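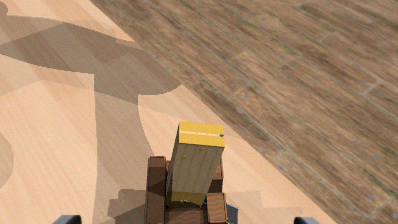 Terska Books: call for picture book writers and illustrators

Terska Books is looking for writers and illustrators to take part in its next picture book list. We publish stories for children aged three to seven, to be read aloud by an adult or by a child who has just started reading alone. We want four new books for the coming list and all four places are open to people we have not worked with before.

This call was opened on 20 September 2025 and closes at the end of May. Please read the whole page before you send anything. Most of the questions we get by email are answered further down.

What we are looking for

We want stories with one clear main character and a problem that a small child would see as a problem. The character can be a person, an animal or a vehicle. Our last list had a night bus, a goat and two sisters who share a coat, so please don't send another night bus.

Funny is good. Quiet is also good, and we get less of it. Bedtime books are always wanted, but we see a great many in which an animal goes round saying goodnight to other animals, and we are unlikely to take one of those however well it is done.

Rhyme is allowed. If you write in rhyme, it has to scan when a stranger reads it cold. Ask someone who hasn't seen the text to read it out to you and listen for where they trip. If they trip in the same place twice, change the line.

Length and layout

Texts should be no longer than 980 words. Many of the best ones we receive are nearer 500. There is no minimum, and a book with very few words will be read with the same care as a longer one.

Set the text out by spread, using 11 spreads plus a single closing page. Put a number before each spread. If something must be shown in the art that the words don't say, add a short note in square brackets. Keep these notes to a minimum - the illustrator will have ideas too, and a page full of instructions is hard to read.

Who can apply

You need to be 18 or over and living in the UK or Ireland. You can be published or unpublished. If you have an agent, they can send your work in the same way as anyone else, and it goes in the same pile.

Writers can apply without an illustrator and illustrators can apply without a text. Pairs who already work together can apply as a pair. If we like one half of a pair and not the other we will say so, and you can decide between you what to do about it.

We can't consider work that has been published before, including work you have put out yourself as an e-book. A story you have read aloud at a school or library is fine.

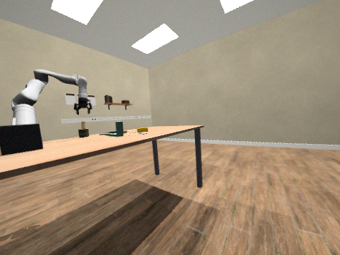 What to send

Writers should send one complete text, or two if they are very different from each other. Add a covering letter of no more than a page. Tell us who you are, what the story is about and how the book ends. Please don't hold back the ending.

Illustrators should send a PDF with between six and ten pieces. At least three should show the same character in different places or moods, because keeping a character the same from page to page is the hardest part of the job and the thing we check first. Black and white work is welcome as part of the set. Sketchbook pages are useful as well. Don't send originals.

Pairs should send the complete text, two finished spreads and rough drawings for the rest. Roughs can be very rough.

Name your files with your surname and the title. We lose time every year to documents called "final" and "final 2".

How work is chosen

Everything is read first by Lavanya Gounder, our picture book editor, and by Dinesh Thevar, who looks after design. They read separately and then compare notes. A longlist goes to Gangadharan D'Souza, the publisher, and he makes the last decision with them.

Texts on the longlist are also read aloud to children at Fellel Primary School and at Skisent Library, where Karthikeyan Pisharody runs the under-sevens story hour. The children don't vote. We go to see where they lean in, where they wander off and whether they ask for it again. Your name is not given out at these readings.

You will get an answer either way. If your work reaches the longlist you will also get a page of written notes, whether or not we go on to publish it. We are not able to give notes on other submissions.

Payment and terms

Each book carries an advance against royalties. Where the writer and illustrator are different people, both the advance and the royalties are split equally. The advance is paid in three parts: on signing, on delivery of finished work and on publication. We do not charge a reading fee and will never ask you for money towards printing or publicity.

You keep the copyright in your work. We ask for the right to publish in English in print, e-book and audio form. Rights to translation, stage and screen stay with you unless we agree something else in writing. You are welcome to have the contract checked by an agent, a solicitor or a writers' union before you sign, and we will wait while you do.

What the work involves

From signing to printed book usually takes eighteen months. Writers should expect at least three rounds of changes, most of them small. Illustrators will do thumbnails, then full roughs, then colour, with a meeting after each stage. Meetings are held by video call or at our office on the first floor of Subramaniam House. We pay train fares for meetings in person. The building has a lift and a step-free entrance at the side.

We may ask you to do a small number of school visits after the book comes out. These are paid separately and you can say no.

The Subramaniam place

One of the four places is kept for a writer or illustrator who has never had a book published in any form. It carries the same terms as the others and also comes with a mentor. The mentor for this list is Ayman Farouk, who has written and drawn several of our books and will meet the chosen person once a month until the finished work is delivered. To be considered, write "Subramaniam place" at the top of your covering letter. You will still be read for the other three.

How to apply

Use the submissions form on this website. You can upload up to three files. If you can't use the form, or need this page in large print, write to Lavanya Gounder at the office address and she will arrange another way - post is fine, but send copies only, as we can't return them.

You should get an automatic reply on the same day. If it doesn't arrive, check your junk folder before sending again. Please don't send a revised version once your work is in unless we ask for one.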